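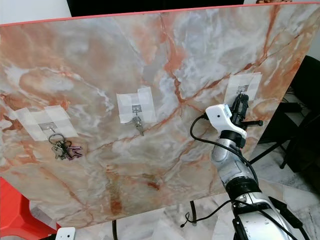
Filell adhesive hooks: a small hook with a big promise

I don't trust stick-on hooks. I have owned too many that let go in the middle of the night and took a dish towel, a calendar or a strip of paint with them. So when a card of the Filell hooks ended up in my cart, I bought it mostly to find out how fast it would let me down.

The answer is slower than I expected, and still too fast for what the package says.

Page last changed: July

What you get

The pack I bought has 17 hooks in it. That is a strange number, and I have not found any explanation for it on the card or on the seller's page. Each one is a metal hook on a small plate with an adhesive back. You peel, press, and wait. The instructions fit on the back of the card in type so small that I read them under the kitchen light with my phone held over them. They say to clean the surface with alcohol, press hard, and leave the hook alone for a full day before hanging anything on it.

I bought mine through Trarodero, where the listing shows 2586 ratings and an average that looks far too good. I read a few pages of them. A large share were written the same day the hooks arrived, by people who were pleased with the color and the shipping. That tells me very little about a hook. I would like to see ratings from people who had the thing up through one humid summer and one dry winter.

The weight claim

Filell doesn't give one weight. The card says "heavy duty," the listing has a number in one photo and a different number in another, and the question section has the seller repeating whichever one the customer asked about. I ignored all of it and hung what I wanted to hang.

Keys, fine. A light apron, fine. A measuring cup set on a ring, fine for as long as I had it there. An umbrella worked while it hung straight down, and started to pull the plate away at the top when somebody bumped it in passing. My canvas grocery bag with two cans in it brought a hook down overnight. I heard it at 3 a.m. and knew what it was before I got up.

A straight downward pull on a smooth surface is what these are built for. Anything that sticks out and swings works on the top edge of the plate like a bottle opener, and that is where every one of my failures began. The fix would be a taller plate. The older Drustska hooks I used in my last apartment had one, along with a hook that sat closer to the wall, and they were uglier and better.

Surfaces

I tried the hooks on tile, on the inside of a painted cabinet door, on a mirror and on a wall with a light texture. Tile and mirror were good. The cabinet door was all right, though I would not want to bet the paint on it. The textured wall was hopeless, and the card does admit this, in the same tiny type.

Shiny surfaces help, but they can also fool you. Anything in a kitchen or bathroom picks up a film of grease or soap that you don't see until you wipe it. I skipped the alcohol on one hook to see what would happen, and it slid a little lower every day like a tired window shade.

A word about helping them along with tape

Plenty of the reviews suggest putting clear tape over the plate for extra grip. I am not convinced. Household tape is weaker than the pad under the hook, so if the pad is failing, the tape just hides it for a few days. It also gathers lint at the edges and leaves its own gum behind. If you need more hold, spread the load over two hooks or drill a hole. I know, you bought these to avoid the drill. 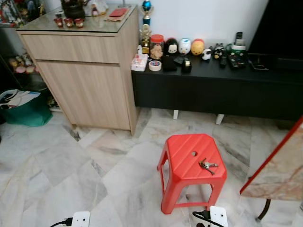 Page last changed: a Sunday in July (added the part on removal)

Removal

The card promises "no trace." I took down four hooks that were still holding. The one on the mirror came off clean after a minute with a hair dryer and a length of dental floss worked behind the plate. Two on tile left a ring of glue that needed oil and a good deal of rubbing. The one on the cabinet door took a flake of paint with it, as I had been afraid it would.

You can't use them again, either. The listing says "washable and reusable," and I did wash one, let it dry and press it back up. It held a dish cloth until the cloth was damp. Count on each hook being good for one spot, and pick the spot with care.

Compared with the others

The Abubakari hooks cost more and come with a pull tab for removal, which I prefer even though the tab shows below the plate and looks cheap. They also print one weight on the box and stick to it. Filell wins on looks and on price per hook, and if you have a long row of light things to hang, that may be enough.

One seller claims their version has been through 200 hang-and-remove cycles. I could not find who did the testing or with what, so I leave it out of the comparison.

Should you buy them

For keys, oven mitts, a string of lights or a light wreath on a glass door, go ahead. For coats, bags, wet towels, a framed picture or anything over a bed, no. I have kept the hooks I have left in a drawer and will use them up on small jobs.

2 out of 5. It would be a 3 if the card gave a single weight and the part about no trace were taken off.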